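Why Is a Blanket Fuzzy and a T-Shirt Flat?
All About Cloth, Folding and Fluff
Written by Snædís Mikkelsen for young readers

Put one hand on a blanket and the other hand on your shirt. They probably feel different. The blanket may be soft and deep, like the fur of a cat. The shirt is likely to be smooth and thin. Both are cloth, so what makes them feel so different?

To find out, we have to look at how cloth is made.

Start with a thread

Nearly all cloth begins as fibers. A fiber is a very thin strand, often thinner than a hair on your head. Cotton fibers grow on a plant. Wool fibers grow on sheep. Polyester fibers are made in a factory from a kind of plastic, which is melted and pushed through tiny holes, a bit like water coming out of a shower head.

One fiber by itself is weak. Twist many fibers together and you get yarn, which is much stronger. You can try this with a cotton ball. Pull a little bit off and it comes apart easily. Now pull off another bit and roll it between your fingers until it is twisted tight. It is harder to break.

Knitting and weaving

There are two main ways to turn yarn into cloth.

In weaving, one set of yarns goes up and down, and another set goes from side to side. They pass over and under each other. Jeans and bed sheets are usually woven. Woven cloth does not stretch much.

In knitting, the yarn is made into loops, and each loop is pulled through another loop. Socks, sweaters and T-shirts are usually knitted. Loops can open up and close again, so knitted cloth stretches when you pull it and goes back when you let go.

Some knitted cloth has thin raised lines on it, with low places between them. These lines are called ribs. Look at the top of your sock or the cuff of a sweater and you may find some. Ribs help the cloth stretch sideways.

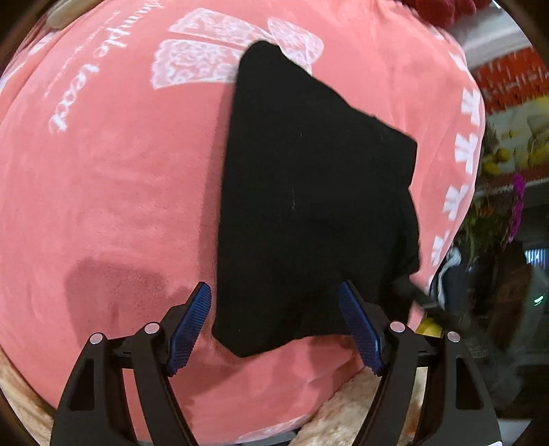 Plush cloth starts the same way, with a knitted or woven layer at the bottom. Then it gets something extra. Short fibers stick up from that layer, thousands and thousands of them, like grass on a lawn. This fuzzy layer is called the pile or the nap. When you pet a plush blanket, your hand is moving over the tips of the fibers.

Fleece is made a little differently. It is knitted first, and then a machine with small wire brushes scratches the surface. The brushes pull some fibers loose so that they stand up and make it fuzzy.

Faux fur is plush cloth with a longer pile. "Faux" is a French word that means false, and you say it like "foe." Faux fur does not come from an animal. The fibers can be made in different colors, so that a tuft may be tan in one place and cream in another.

Why fuzzy things keep you warm

A blanket does not make heat. You make the heat. Your body is warm all the time, and the blanket slows that heat down as it tries to get away.

It does this with air. Air gets caught in the small spaces between the fibers, and air that cannot move around is good at holding heat in. A thick pile has many small spaces. A thin, flat cloth has fewer, so it does not keep you as warm.

Which way does the nap go?

Find a plush blanket and run your hand across it in one direction. Then run your hand the opposite way. One way should feel smoother. Now look at the color. The part you rubbed one way may look darker than the part next to it, and it is the same blanket!

The color did not change. When the fibers lie flat, light bounces off their sides. When they stand up, you look down between them, where it is more shadowy. You can draw a picture on the blanket with your finger and rub it out with your hand.

Water changes how cloth looks, too. A drop of water on a colored blanket usually leaves a deeper patch of the same color until it dries.

Why does black cloth show lint?

Lint is made of tiny bits of fiber that have come loose. Cloth loses a few every time it is worn, washed or rubbed against something else. Lint lands on all your clothes, but much of it is pale. Pale lint on a white towel is hard to see. The same lint on black cloth stands out.

Piece of tape is the easiest way to get it off. Wrap it around your hand with the sticky side out and pat the cloth.

Let's fold

Folding makes cloth smaller and helps it stay neat in a drawer. You need a flat place. A table is good. A bed works if you smooth the top first, but a soft surface moves under your hands, so you may have to go slower.

1. Lay the cloth down and spread it out.
2. Smooth it from the middle toward the edges with flat hands.
3. Pinch the two corners nearest to you.
4. Lift them and bring them to the two far corners. Let go.
5. Smooth it again, and press along the fold.
6. Turn the cloth and fold it in half once more.
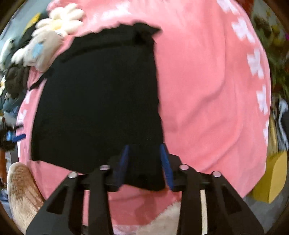

Knitted cloth can be tricky. Its edges like to curl, and the corners may not meet the first time. If one corner sticks out, pinch it and pull it gently until the edges line up. Pull too hard and the cloth will stretch out of shape.

Big blankets are easier with two people. Each person holds two corners. Walk toward each other, put the corners together, and let one person take them all. The other person picks up the fold at the bottom, and you do it again.

Try it: the stretch test

You need a ruler, a sock and a cloth napkin or handkerchief.

Lay the sock flat and measure across the top. Write the number down. Ask a helper to stretch the top of the sock gently while you measure again. Now do the same with the napkin, pulling along one edge.

Daniyal Hashmi tried this with his class in Stunham. They had 27 pieces of cloth to test, and 26 of them did what the children expected. The last one was a woven ribbon with elastic in it. Elastic is a rubbery thread, and it can make woven cloth stretch as well.

Words to know

Fiber - a very thin strand that yarn is made from
Yarn - fibers twisted together
Pile or nap - the fuzzy surface of a cloth
Rib - a raised line in knitted cloth
Lint - tiny loose bits of fiber
Faux fur - cloth made to look and feel like fur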